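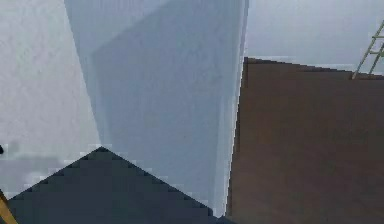 Chapter 8
Light, Surface and the Feeling of a Room

When we enter a room for the first time, we judge it very quickly. We say that it is warm, or sad, or too big, and only later do we ask why. In this chapter we study one part of the answer, which is the way the surfaces of a room receive light and send it back.

8.1 Matt and glossy surfaces

A matt surface spreads the light in many directions. Because of this, a matt wall looks almost the same from the door and from the window. A glossy surface returns a great part of the light in one direction only, and so the bright place on it moves when the observer moves. Students often forget this when they choose a floor from a small sample on a table. 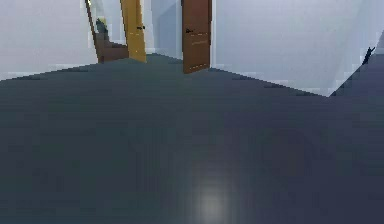

Figure 8.1 Pale reflection on a dark, glossy floor.

The architect Sebastião Vieira met the problem when he repaired the old reading hall at Judel. The hall had a floor of 3,462 tiles, all with a dull finish, and the owners wished to polish them. Vieira asked them to polish only 100 tiles near the entrance and to wait until January, when the sun there is low. At four in the afternoon the readers who sat facing the entrance had to turn their chairs. The rest of the floor was left as it was.

8.2 How much light comes back

The part of the light that a surface sends back is called its reflectance, and we write it as a percentage. A wall with a reflectance of 61 per cent sends back a little more than half of what it receives. Two surfaces can have the same reflectance and still look very different, if one of them is matt and the other is glossy. For this reason a paint maker should give both values, the reflectance and the gloss. In the exercises we shall use the tables for two paints, Cutel and Drultine, which are close in colour but have different gloss.

Before you continue, please read again the section on the angle of incidence in Chapter 3. We shall need it for the drawings in 8.3.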